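Wandberg Bin Picking Station
Item group: Handling and sorting
Supplied by: Trandudon

Overview

The Wandberg is a single-arm picking station for mixed small goods. It takes items out of an open bin one at a time and places them in a second container, on a tray or on a conveyor. It is meant for workplaces where people currently spend part of their shift bent over a bin sorting by hand: returns desks, canteen and catering stores, repair shops, kit packing rooms.

The station works next to staff and does not replace the whole bench. One person normally looks after it while doing other work nearby. That person fills the bin, clears anything the arm has refused, and changes the job when a different order comes up.

What is supplied

Base plate and mounting set for an industrial arm
Two-finger gripper with changeable tips
Cable dressing kit for the wrist and forearm
Overhead camera bracket
Control cabinet with the Ortner picking software installed
Operator panel with stop button
Light guard for the open side
Printed handbook and wall card

The arm is ordered separately. Customers who already own a suitable arm can have it checked for use with the station. Send us the model, the year and a note of the running hours.

Bins and tables are not included. Most customers use what they have.

Main data

Part number: 789
Largest item weight with standard tips: 300 g
Job settings stored: 100
Gripper tip inspection: every 3,000 picks
Languages on panel: English, German, French, Polish
Use: indoors only

What changes for staff

We are often asked what happens to the people who did the sorting before. The answer depends on the site, but some things are the same almost everywhere.

The reaching and bending is reduced. A deep bin on a low table is tiring for the back and shoulders, and the lower layers are the worst part. The station does most of the lower layers. People still load the bin, so the loading height matters, and we ask for it on the order form.

The work is broken up differently. Hand sorting is steady. Looking after a station is a few minutes here and a few minutes there, with a signal lamp when something needs doing. Some operators like this and some find it hard to settle to another task in between. It helps to give the operator a second job that can be put down at once, such as labelling or checking delivery notes. Telephone work does not fit well.

New skills are needed, though not many. An operator has to be able to start and stop the station, choose a job, change gripper tips and recognise a worn cable. Training takes one day on site and covers up to four people. We recommend training the people who did the sorting by hand. They know which items tangle, which roll and which come in looking the same but are not.

Breaks and shift patterns should be agreed before the station arrives. The station can run through a break, but the bin must not be topped up while the guard is open and no trained person is present.

Suitable items

The standard tips handle small rigid things with an edge or a handle: utensils, plastic bowls and cups, short tools, fittings, boxed parts. Soft goods such as cloths can be picked with the ribbed tips. Thin flat sheets lying against the floor of the bin are difficult and are best kept out of the mix.

Nested bowls are picked as one item unless they are separated first. Items with loose contents should be emptied before they go in, or the contents will be spread through the bin.

Choosing a bin

Metal or plastic bins can be used. Sloping sides are better than straight ones because the gripper has more room near the walls. Scratches and dull patches on the inside do no harm. A highly polished floor can confuse the camera, and a new bin may need to be rubbed down with a fine pad before first use.

The bin has to stay where it is. If it moves, the arm will still pick, but it will start missing items near the walls. Ordinary spring clamps are enough for light bins on a wooden table. Heavier bins should be fixed with the corner brackets (accessory list, below).

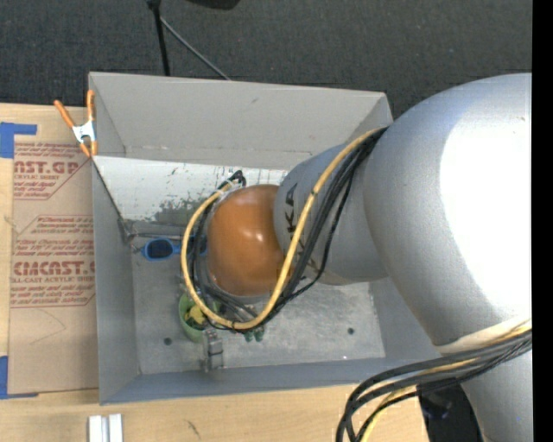
Cables should be checked at the start of each shift. The bundle at the wrist needs enough slack for the arm to turn fully both ways, and it must not drag across the goods. If a loop hangs low at the end of a reach, shorten it at the forearm tie and run the arm slowly through one full cycle before going back to normal speed. Replace any cable with a cut or flattened jacket.

Table and floor space

A solid wooden or steel table is suitable. It should not rock when leaned on. Leave a clear walkway on the operator's side and keep stored material, offcuts and tools out of the arm's reach. Tape on the table top is a cheap way to mark where the bin and trays go, and it makes it easier to put things back after cleaning.

Carpeted rooms are acceptable if the base plate is fixed through to the floor beneath.

Accessories

Ribbed gripper tips, pair
Narrow gripper tips, pair
Corner brackets for bins, set of four
Brernari signal lamp, table or pole mounting
Second operator panel
Spare cable dressing kit

Service

The first visit takes place in the month after installation and is included in the price. Stations installed in February are visited in March. At this visit we go through the refused items with the operators, adjust the job settings and replace the tips if needed. Please keep a short written note of anything the arm drops or will not pick. A sheet for this is at the back of the handbook.

Later visits are booked by the customer. Software updates for the Ortner package are sent out on a memory stick or can be loaded during a visit.

Ordering

Prices are given on request and depend on the arm and the number of jobs to be set up. Please include a list of your items, the bin's inside measurements and the loading height.

Page last changed: February 20, 2023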